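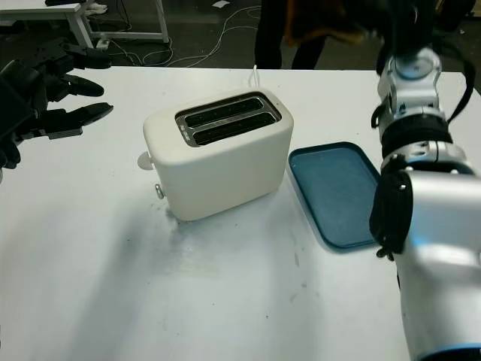

The Costside Museum of Earth History has completed its study of the Kudar block, a piece of river sandstone that has been in our collection for decades under the label "plant remains." The block is not large. A household toaster is a fair guide to its size and shape, and two grooves run side by side across the top of the stone much as the two bread slots do on a white toaster of the ordinary kind. Those grooves are the reason the block was taken out of storage.

The original label read the grooves as the impressions of two fallen stems. Our staff now consider them to be part of a trackway, left by an animal moving through soft mud at the edge of a shallow channel. A summary of the findings follows in this thread.

The block came from the Kudar quarry, inland from Costside, where building stone was cut until the lower face flooded. Quarry workers often set aside pieces with unusual surfaces, and several of these reached the museum with no note of the exact bed they came from.

Lack of location data has been the main difficulty. A fossil without a known layer can be described, but it is hard to date. For this reason the block was passed over in earlier reviews of the Kudar material.

The Notum project was set up to address this kind of gap. It compares the grain and mineral content of loose blocks with fresh samples from measured rock faces. Staff took 12 samples from the dry upper levels of the quarry and compared each with a thin slice cut from the underside of the block.

The closest match is with a bed near the top of the Echeverría Sandstone. Both contain the same coarse pink feldspar, and both have thin mud layers between the sandy ones. We regard the match as good but would welcome a second opinion from anyone working on the same rocks farther north.

The grooves themselves were studied under low-angle light. Each has a raised rim on the outer side, where wet sediment was pushed up and then held its shape. Plant stems pressed into mud do not usually leave a rim of this kind -- they flatten what lies beneath them.

Between the grooves are four shallow pits. They are spaced evenly and alternate from left to right. The most likely reading is that they are the tips of feet, set down lightly by an animal whose weight was partly carried by water.

We are not naming the animal. Tracks of this age are seldom found with bones, and more than one group of early amphibians could have made marks of this size. The report lists the candidates and gives the case for and against each.

Some readers have asked whether the grooves could be drag marks from a tail. A single tail would leave a single line. Two parallel lines might come from the edges of a broad belly, or from toes that trailed as the limbs moved forward. The present evidence does not settle the matter.

The catalog entry has been corrected. The block is now listed as a trace fossil, and the old label has been kept with it as part of its record. Researchers who cited the earlier entry are asked to use the new one in future work.

Two other blocks from the same donation are still listed as plant remains. Both will be examined by the same method during the winter. One is badly worn, and we do not expect it to yield much.

The Kudar block goes on view in the lower gallery on Wed 15 September, in the case beside the main stairs. The lighting has been set low and to one side so that the rims and pits can be seen clearly. A resin cast will be available for handling at the gallery desk.

Requests to study the original should be sent to the collections office in writing, with a short outline of the work planned. Sampling will not be permitted, but the existing thin slice may be viewed on site. The full report can be read in the museum library during normal opening hours.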